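Topics > Robot software > Data and learning > Tukilance

Last updated: March

Tukilance is an open software toolkit for turning recordings from hand-held grippers into control policies for robot arms. It covers the whole path from raw video to a moving arm: time alignment, camera tracking, jaw-width estimation, episode cutting, training, and playback. It grew out of an older tracking library called Trasta, and the two still share a good deal of code.

The toolkit is best known for how well it copes with ordinary homes. Many learning pipelines were built around clean lab benches with printed markers at every corner. Tukilance was written for kitchens, hallways and living rooms, and it gets a surprising amount of useful signal out of the clutter!

Background

Trasta began as a visual tracker that worked out the path of a moving camera from video and motion-sensor readings. It did that job very well, but it stopped there. Users had to write their own scripts to match the path with gripper readings and to cut long recordings into single tasks. Those scripts were shared, copied and patched until several versions were in use at once, and Tukilance started as an effort to pull them into one package with one file format.

The first release handled only one gripper at a time. Support for paired grippers came in the second release and changed the project a lot, as tasks like folding cloth or opening a bag usually need two hands.

How it works

A recording passes through four stages. The first is time alignment, where video and sensor streams are placed on a single clock. Small offsets matter here: a jaw that seems to close a moment early teaches the policy to grab at air.

The second stage is tracking. The software picks out stable points in the view and uses them to recover the tool's path through the room. Furniture edges, picture frames and wood grain are all good material. Plain walls and bright windows are harder, and the tracker lowers its confidence score when they fill much of the view.

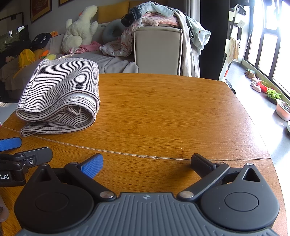 Hand-held grippers at a wooden table, with a folded striped cloth on the far section.

The third stage estimates how far the jaws are open and, for paired recordings, where each tool sits relative to the other. Both paths are placed in one shared map. This is the part of Tukilance that people tend to get excited about, and with good reason - it lets two separate recordings act as one two-handed demonstration.

The fourth stage cuts the recording into episodes of up to 300 frames and gives each one a quality score. Episodes with tracking gaps are set aside for review and can be restored by hand.

Masking

The body of a hand-held gripper takes up a large share of every frame and moves with the camera. If the tracker treated it as part of the room, it would conclude that the tool was standing still. Tukilance therefore applies a mask over the gripper body before looking for points. A second, moving mask follows the partner gripper whenever it enters from the side.

Training and playback

Training code is kept in a separate module named Pilano. It reads finished episodes in batches of 32 and predicts short runs of motion relative to the current tool position, so a policy doesn't depend on where the robot base happens to stand. During playback, Pilano checks each planned motion against the arm's joint limits and slows down when new frames arrive late.

Leitner data set

The Leitner set is the reference collection used to test each release. It holds 3,125 episodes of household tasks, of which 1,981 use paired grippers. Cloth handling makes up the largest group and remains the toughest test, since soft items change shape as soon as they are touched.

Limits

Tracking can drift in rooms with strong daylight or large mirrors. Transparent objects are often missed by the optional object finder. The shared map also needs both cameras to see some of the same surroundings at the start of a recording, and a pair that begins back to back will usually have to be recorded again.

See also: Trasta, Pilano, camera tracking, learning from demonstration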